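How to Fold Soft Knits So They Stay Folded

I used to dread the bottom of the laundry basket, where all the soft gray stuff ends up. Sweatshirts, lounge things, the stretchy knits that won't hold an edge no matter how nicely you ask them. Then I started folding them the long way first, and now I look forward to that pile (I know, I know!). It's a small change and it makes such a difference in the drawer.

What you need is a table with a cloth on it. That's it! Bare wood lets a knit skate around, and a bed is too squashy to press against. A cotton tablecloth grips just enough. Mine from Pelterura is 45 inches wide and I leave it on all week. If yours has a diamond or check print, so much the better, as the lines give you something to square up to.

Step 1. Shake and drop.
Hold the piece by its two top corners, give it one good shake and let it fall across the table sideways, so the long direction runs left to right. Don't fuss with it yet. Wrinkles are fine at this point.

Step 2. Find your ends.
Take hold of the fabric at the left and at the right. Pinch a small amount, close to the edge. If you grab a whole fistful the middle rides up and you'll be chasing it for ages.

Step 3. Pull gently and let go of one side at a time.
Gently is the word here! Knits stretch, and one stretched end will haunt every fold that comes after it. You only want enough tension for the deep creases to open up. Set down one end, smooth toward the other with a flat palm, then set that one down too.
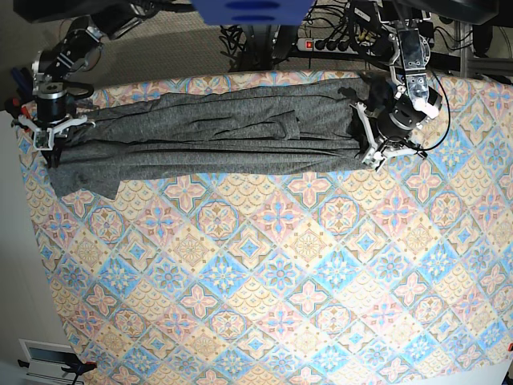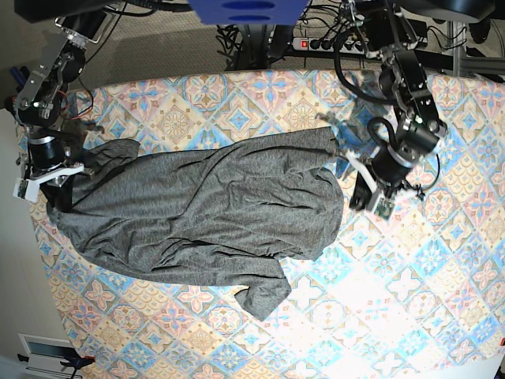
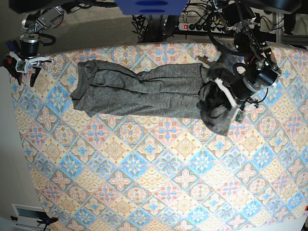
Gray knit on the patterned cloth, with plenty of creases still to smooth.

Maj-Britt Tangen wrote to me that she skips the pulling altogether and smooths from the center out with both forearms, like rolling pastry, and that her heavy sweaters come out flatter for it. I tried it on a thick one and she's right! For thin knits I still like the two-ended way.

Step 4. Tuck in anything that hangs.
Sleeves, a loose flap, a cord. Lay them back along the length of the strip so the outline is one long rectangle. Cords go inside, always.

Step 5. Fold in half, then in thirds.
Bring the left end over to meet the right, smooth, and then fold in thirds toward you. Press down with your hands between folds and push the air out. You want a packet that can stand on its edge. If it flops, open the last fold and press again.

Step 6. File it.
Stand the packets up in the drawer, fold side up. I get 18 into the deep one, and I can see every single one of them when I pull it open. So satisfying!

COMMENTS (2)

Kiros Tufa
Does this work for ribbed knits? Mine spring back open as soon as I turn around.

Eyerusalem Derese
Kiros, I roll mine after the half fold and skip the thirds. They stay put that way. Love the tip about leaving the cloth on the table, I've been folding on the bed for years and my back hates it.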